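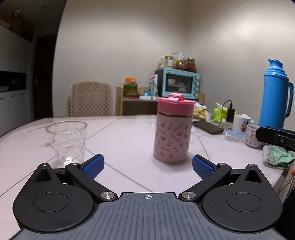 A hand-held gripper at a kitchen table, with a pink tumbler between its open fingers.

The engineer who looks after the gripper tests at Cladex asks visitors to clear a table before she says anything about robots. She gave me a table with cups, a charger and a cloth on it, and a stopwatch. I needed less than two minutes. "Good," she said. "Now you know what we are competing with."

Cladex is a small company with 36 employees in Drestthorpe. It wants to sell a machine which can tidy a kitchen after breakfast. The project is called Istis, and she has worked on it for two years. I asked her directly if the machine can do the chore today.

"It can do pieces of the chore," she answered. "Pick up a cup, yes. Put the cup in a place we have chosen, mostly yes. Decide by itself that this cup is dirty and that one is only waiting for tea — no, not in a way I would sell."

Much of the learning begins with people. They hold a gripper in the hand and do the work themselves, and the recordings are used to train the arm. For the tumbler task alone the team collected 500 recordings. She says a tumbler is a friendly object, because it stands upright and its sides are easy to hold. Clear glass is harder, and cloth is the worst.

"A cup has one shape. A cloth has a new shape each time you touch it," she said. "People who watch our videos always ask about cups. I would like them to ask about the cloth."

In December the team tried the arm in a home for the first time, with the same tasks it had done well in the laboratory. It finished 19 of them before lunch and then stopped at a charging cable. She laughed when she told me this, but she also kept the list of failures on her wall.

I asked if shops would be easier. Cladex had a trial at Głowacki, a grocery store that wanted help with filling shelves at night. In her opinion the shop floor is more regular, and the boxes are known in advance. The speed was the problem. "The night workers were kind to the machine," she said. "They worked on both sides of it and went home on time. The machine was still busy with the first shelf."

She does not want to give a year for the finished product. She expects that a first version will only carry cups and mugs to the counter, and that a person will still wipe the table.

"My mother asks me every Tuesday when she can have one," she said. "I tell her to keep her dishwasher."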